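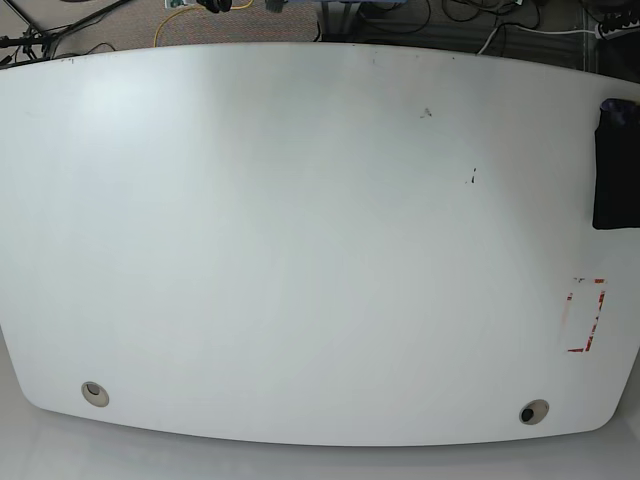
Gripper budget for a fabric cell – sanity check
Forum: Equipment Planning

padach_ops, 16/12/2020
We have 510 hours of bench time planned for soft goods handling next year, and I have to submit the equipment list. Current plan is one arm, two-finger gripper, wrist camera. Spare pads are quoted by Urkley at 80 dollars a pair. I put down 5 pairs. Is that low?

torque_limit
Low. Pads on fabric work glaze over before they tear, and you lose grip well before they look bad. I would double it and drop the extended warranty.

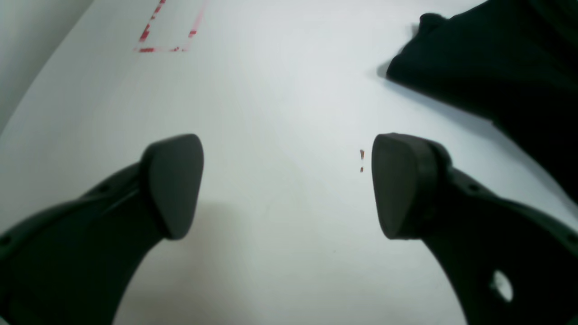 The warranty excludes wear parts anyway – read the Urkley terms before you pay for it.

padach_ops
Read them. Wear parts are out, finger bodies are in.

lintfree
Disagree on doubling. We ran the Barnirico pads for 191 hours on knits and changed them once. Buy 5, log the hours, reorder in October if the log says so. Pads sitting in a drawer age too.
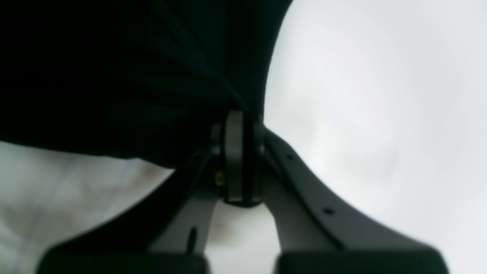

Should spare fingers go on the same order as the pads?
Put one full set of fingers on it. Lead time is longer than for pads, and a bent finger stops the cell.

torque_limit
Agreed on fingers. Still not on pads. One changeover on knits says little about coated cloth.

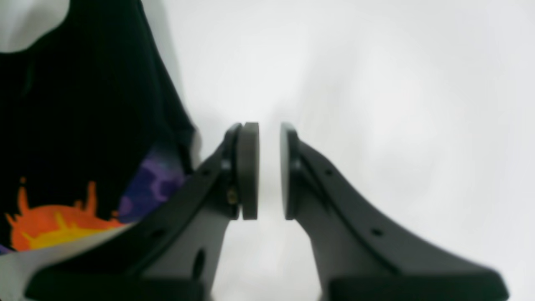
Two-finger gripper, disc pads, black printed fabric at left.

padach_ops
Mostly knits here, very little coated. Going with 5 pairs and one finger set. Paiva is quoting the same list, will post the difference.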